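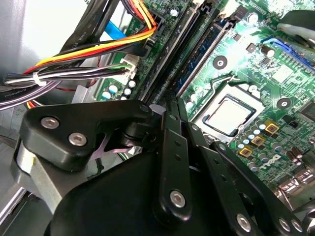 Inside a desktop computer: part of the green motherboard.

Search this encyclopedia Go Advanced

Written consultation

A written consultation is an exchange in which a patient describes a complaint in writing and a clinician answers later, also in writing. The two are not present at the same time. It differs from a telephone or video appointment, where questions can be put and answered at once, and from a symptom checker, where no clinician reads the account. Older texts use the terms postal consultation and consultation by letter.

Procedure

The patient fills in a form or writes freely. Most services ask for age, present medicines, known allergies, the length of the illness and any earlier treatment. A first reader, usually a nurse, sorts the messages into urgent and ordinary. Urgent messages are not answered in writing; the patient is told to telephone or to attend in person. Ordinary messages pass to a doctor, who may reply with advice, ask for more detail or offer an appointment.
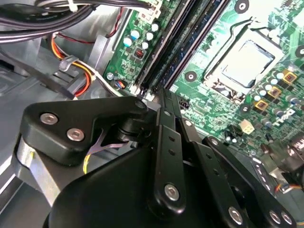 The reply is normally kept with the patient's notes, together with the original message. Where a message is shortened for the record, the full wording is held separately. Services differ on whether the patient may reopen a closed exchange. Under the Evier form, a printed question sheet later adapted for screens, an exchange stays open for 5 days and a new complaint needs a new sheet.

Suitability

Written consultation is mainly used for repeat prescriptions, long-standing skin complaints, questions about test results and side effects of medicines already being taken. It is poorly suited to chest pain, sudden weakness, breathing trouble, abdominal pain of recent onset and illness in infants. A rash may be judged from a good photograph, but a swelling that has to be felt cannot.

The Irkbridge trial

The Irkbridge practice ran a trial of written consultation among almost 2,000 registered patients. Messages were sorted by the Wilside method, which places each in one of three groups according to the time allowed for a reply. Patients aged 59 and over were also offered a paper form, to be handed in at the desk.

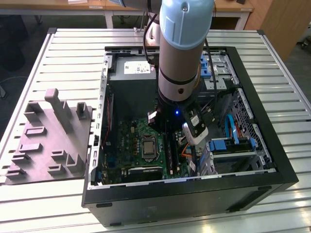

Desktop computer tower on its side, with the case open.

The trial report, written by Van Acker, treated unclear first messages as the main cause of delay. It recommended a fixed question on when the complaint began, and a separate box for the patient's own view of what was wrong.

Criticism

Critics hold that a written account favours patients who write easily, and that a doctor loses signs such as colour, gait and breathlessness.
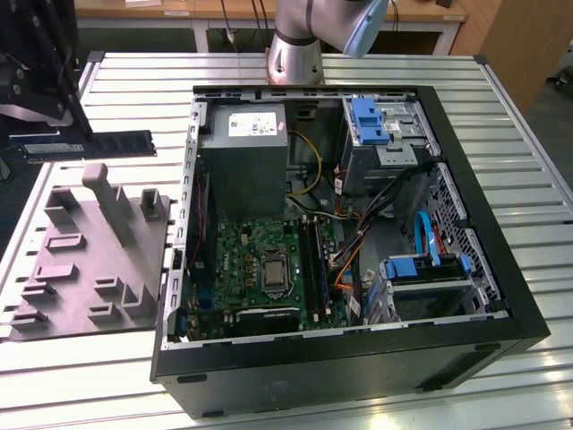
Hilde Peeters replied that the same could be said of the telephone, and that some patients will write down a complaint they would never say aloud. She added that the sorting stage was the weak point and should be done by a clinician in every case.

Filed under: Primary care | Consultation | Patient records

Related articles
Consultation by telephone
Repeat prescription
Symptom diary
Triage
Wilside method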